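Print this article | E-mail this to a colleague

Two sets of fingers, one awkward bit of wire

Tamunoemi Ogundipe has been up since five and it shows. Two mugs on the go, neither of them finished. She runs gripper trials at Skavo, a small outfit that tests arms and end tools for people who'd sooner not find out the hard way, and she has until four o'clock to get her numbers to Wing-sze Wan, who will have to decide what gets bought.

So we talk while she works. Mostly she works.

The question is simple enough to say. Two grippers, the Vular and the Iyamu, same arm, same wrist camera, same sorting job: electronic parts out of a steel tray and into yellow ones. Which pair of fingers do you want?

"Everyone asks about boards first," she says. "Boards are fine. A board has an edge, you find the edge, you close. It's the wire that sorts them out."

She means twisted pair. Thin, springy, never the same shape twice. Loops over itself. The wrist camera view is up on her second screen most of the morning and she keeps glancing at it mid-sentence.

"See the connector? I'd go for that every time. It's the only part with a proper shape to it. But if you grab there and the rest is looped over something, you bring the lot with you."
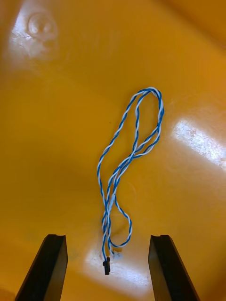

What the numbers say

Not as much as she'd like, yet. The plan is 1175 picks per gripper. The Vular has done all of its share. The Iyamu is at 1127 and she wants the rest in before lunch, "or what passes for lunch".

She won't give me a success rate. Fair enough, it isn't finished. What she will say is that the two are close on rigid parts and a good way apart on cable, and that the gap moved when they changed the closing speed. They did that after the first 80 picks and had to start again. She pulls a face at that.

"My fault. I'd left it on the setting from the last job. You look at the first few and think, that's a bit snappy, and then you carry on becuase it's working. Then you look at the log."

And glare. She has a lot to say on glare. The yellow trays are shiny and the overhead lights land right in them, pale patches exactly where the wire's end might be. With a black connector you get away with it. With a bare tip, less so.

Would matt trays not be easier?

"Easier, yes. The customer has shiny ones."

Wan comes in part way through this, coat still on. She's less bothered about glare, more about what happens when a finger pad wears and somebody on a late shift has to swap it. The Iyamu pads clip. The Vular ones screw on, two screws each, small ones. She timed it herself last month and didn't enjoy it.

"I don't mind paying more for one that's slower," Wan says. "I mind paying for one that stops." Then to Ogundipe: "Is it going to stop?"

"It hasn't stopped."

"That isn't what I asked."

They have clearly had this conversation before. The controller is a Skomov, an older one, and both of them are fond of it in the way you're fond of a van. It logs everything, the files are a mess. Ogundipe wrote a script to tidy them and says the script is now also a mess.

I ask about the round red board in the steel tray, with the wire and a bundle of leads for company. Why mix them? Why not test one kind at a time?

"We did, at the start. 440 picks, one kind of part in the tray. Lovely results - useless. Real trays are mixed. You go down for the board and there's a lead in the way, and what matters is what the fingers do next."

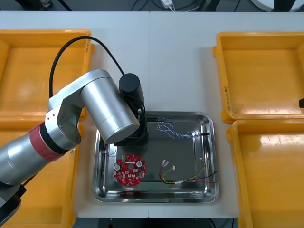 The steel tray with its mixed parts, yellow trays either side.

Any favourite? She looks at Wan before answering, which is sort of an answer.

"For cable, the Iyamu. Softer close, a bit more give at the tips. For everything else I'd be happy with either, and I'd want to see both again in six months with dirt on them."

Wan wants that in writing. By four, she says, and goes to find somewhere to hang her coat.

Print this article | E-mail this to a colleague

Related items
Changing finger pads: clips or screws?
Shiny trays and overhead lights, a reader writes
Keeping an old Skomov controller going
Wrist camera or fixed camera for small parts
Cable picking: where to grab first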